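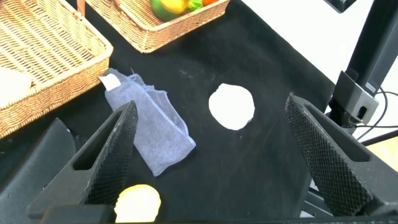
A kitchen cloth on a black table covering, with two wicker baskets, the farther one holding produce.

Print this article
E-mail this article

Kitchen cloth

A kitchen cloth is a piece of absorbent fabric kept near food and asked to do nearly everything. Depending on the household it is called a dish towel, a tea towel, a hand towel, a rag, or "that thing on the oven door." The names are supposed to refer to different articles. In practice they refer to different stages in the life of the same one.

Construction

Most kitchen cloths are rectangles, square ones being somewhat rarer and usually sold as dishcloths. Cotton is the usual fiber. Linen dries glassware better and costs more, and is therefore kept in a drawer for guests, who do not dry glassware. Terry cloth has loops that hold a good deal of water; flat weaves hold less but leave less lint behind. Microfiber is also common and will cling to any dry skin on the user's hands, a sensation on which opinion is not divided.

The edges are hemmed to stop the weave from unraveling. A hem is often stitched in a color a shade or two away from the body of the cloth, which helps the owner tell a set apart from its rivals. Hems tend to shrink at a different rate from the fabric they enclose, and this is why an old towel refuses to lie flat no matter how firmly it is spoken to.

The label

A small sewn-in label, generally white, sits at a corner or along one side. It gives fiber content and washing instructions in symbols that were designed to be understood in any language and have achieved a certain equality in that respect. After enough washing the print fades and the label becomes a plain tab. Some owners cut it off. Others use it as a hanging loop, for which it was not built, and find the towel on the floor.

The household writer Kadri Vaher, in her pamphlet for the linen shop Florine, advised leaving the label on for the life of the cloth and always folding toward it, so that a stack in a drawer shows the same corner. Her correspondent Amr Alaoui replied that he had tried this for 10 days and that his family now regarded him as unwell.

Folding

There are several recognized folds.

The thirds fold produces a long strip suited to an oven rail. The quarter fold produces a pad, good for lifting warm dishes and for drawers. The shop fold hides every edge inside and cannot be repeated at home. The fourth, which has no settled name, consists of picking the cloth up by the middle and putting it down again. It is by some distance the most widely practiced, and gives a long, loose shape with soft creases and the hem wandering in and out of view.

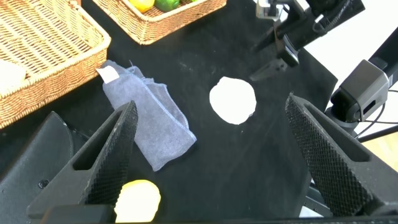 Gray cloth with a light-blue stitched hem and a white label tag at one corner. A pale yellow fruit is in the foreground.

Use with baskets

Kitchen cloths and wicker baskets are often found together. A cloth may line a basket to keep small fruit from lodging against the weave, or cover bread on its way to the table. Lemons and other firm fruit need no lining and are commonly put in bare. Soft fruit marks easily, and a braided rim is no friend to a ripe peach.

A lined basket should have the cloth changed when the fruit is changed. Manikandan Reddy, who taught a home-keeping course at the Plomow community kitchen, recommended owning 9 cloths: 2 for hands, 2 for dishes, 2 for baskets, and the rest for whatever had just happened. His students reported that within a month all nine were in the last group.

Washing

Cotton kitchen cloths can be washed hot, and those used around raw meat should be washed after a single use. Fabric softener leaves a coating that makes the cloth pleasant to hold and much worse at its job. New towels absorb poorly until they have been laundered a few times. Drying on a line gives a stiff cloth, which some people claim to prefer.

Stains from turmeric, beet and coffee are best treated early. Otherwise the cloth is moved to under the sink, where it joins its predecessors and is used on the bicycle.

See also: Bread basket; Dishcloth; Fruit bowl; Oven mitt

Print this article
E-mail this article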